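Katex review: a visual novel that keeps you up past midnight

Played on a laptop, mostly in bed, all routes finished

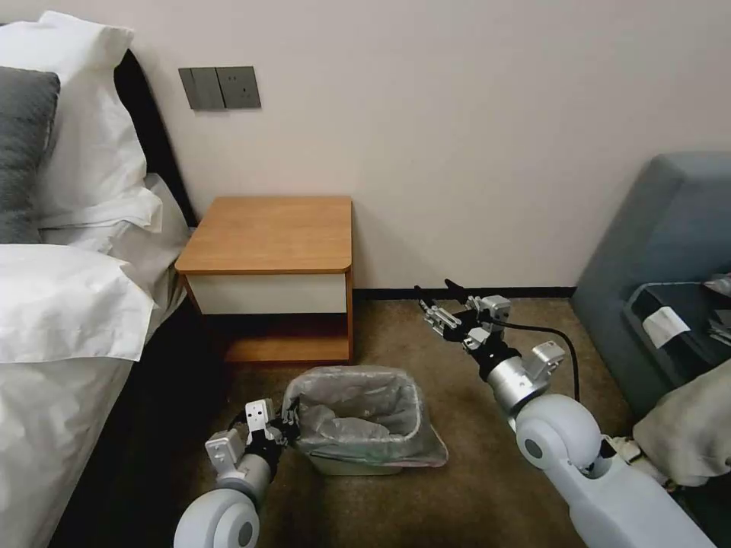 White duvet, dark grey pillow and a little wooden nightstand - my reading spot for most of April.

I'll say straight away that I'm a sucker for a school mystery, so Katex had a head start with me. It's the second visual novel from Flulent, and if you played their first one you'll remember lovely backgrounds and a script that badly needed an edit. The backgrounds are still lovely. The script is so much better!

You play as Thu Hà, who moves to the seaside town of Unddale in 1983 to finish her last year at school and look after her aunt's record shop in the evenings. A girl called Mridha left the school the term before and everyone has a different story as to why. Your job is to pick who to spend your afternoons with, and each of them knows a bit of it. There are no fights and no puzzles to speak of, just choices, and there are 271 of those across the whole game (the extras menu keeps a tally, and yes, I filled it).

The common route is slow. I got through it in two long evenings and I did wonder during the first one whether anything was going to happen apart from people eating lunch on the roof. Stick with it until the school trip. After that the story splits four ways and it gets hard to stop.

I started with Tâm, the class rep, as he seemed the obvious first pick, and his route is fine. Sweet, a bit short, and it ends where you think it will. Hường's is the funny one. She runs the broadcasting club more or less alone and her lunchtime shows had me laughing out loud at one in the morning, which did not go down well in our house. Do hers second if you can, as one of her jokes gives away something in Tâm's ending.

Then there are the Mạc twins, Thu and Sang. Thu's route is the best writing in the game by a mile. It's mostly two people talking in a closed shop while it rains outside, and I would happily have read twice as much of it. Sang's only opens up once you've finished the other three, and I have mixed feelings about it. The big reveal is good, and I didn't guess it. But he's quite cold to you for hours and then very much not, and I never really bought the change. A couple more scenes in the middle would have sorted it.

The music is all soft keyboards and a bit of brushed drums. There's one track that plays in the shop after closing which I've now got stuck in my head for good. Voices are partial - you get full voice acting in the main story scenes and little grunts and hellos everywhere else - and I got used to that faster than I thought I would.

A few grumbles. The skip button jumps over read text nicely but stops dead at every change of scene, so on a fourth playthrough you are clicking a lot. There are only 9 save slots! In a game with this many branches! I ended up writing my choices in a notebook like it was 2000 all over again. You can't change the text size either, and the thin white font is hard work against the beach backgrounds. I also had one crash, in Hường's route, just after the festival, and lost twenty minutes or so. The autosave only kicks in at the start of each in-game day, so save by hand before anything that looks important.

Content wise, it deals with bullying and there's a hospital chapter in Sang's route that I found pretty upsetting. You get a warning when you first start the game, though I'd have liked another one right before that chapter.

Would I buy it again? Yes, for Thu's route and the shop music alone. If you need a lot going on in your games then it probably isn't for you, and if you've only time for one route, go for Hường, as hers stands up best by itself. I'm off to find the one bit of artwork I'm still missing from the gallery, which I think is hiding behind a wrong answer on the school trip.

Story: 8/10
Art: 9/10
Music: 9/10
Menus and saving: 4/10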